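Teaching the Fold, One Shirt at a Time
By Perihan Güneş
March 19, 2025

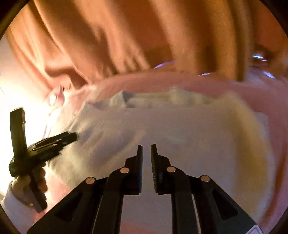 A garment laid out on pink fabric, with one hand-held gripper at the lower centre and another at the left. Photo: Puketti

Morning shift at Puketti. Lights on, kettle on, pile of clothes waiting. Jaruwan Tanasarn has folded 452 pieces since Monday and her thumbs hurt.

She does it with grippers. One per hand, squeeze to close. Every fold gets recorded and goes off to train a model the team calls Vader, no one would tell me why.

"You want to just use your fingers," she says. "First week I kept putting the thing down and grabbing the collar."

The target is 2000 good folds by August. They have 1436. Good means the cloth stayed in view and nobody rushed the sleeves. Pongsak Chareonsuk checks every one, at double speed, with the sound off. He throws out plenty. A dropped hem can stay if she picks it up again, he wants those. The model should see a mistake get fixed.

Cotton is easy. Thin stuff slides. Towels, fine. Anything with a hood, ask agian later.

Pichit Jitpraphai, who runs the training side, keeps asking for mess. Different beds, different curtains, bad light, strong sun. A model that has only seen one clean table is useless in a real bedroom, he says, and he has the failed runs to show for it.

So they move. New room every few days, new bedspread, same grippers. Jaruwan likes the rooms with a window. Pongsak doesnt, the glare costs him clips.

Lunch is at 12. Then the shirts again, starting with the ones inside out.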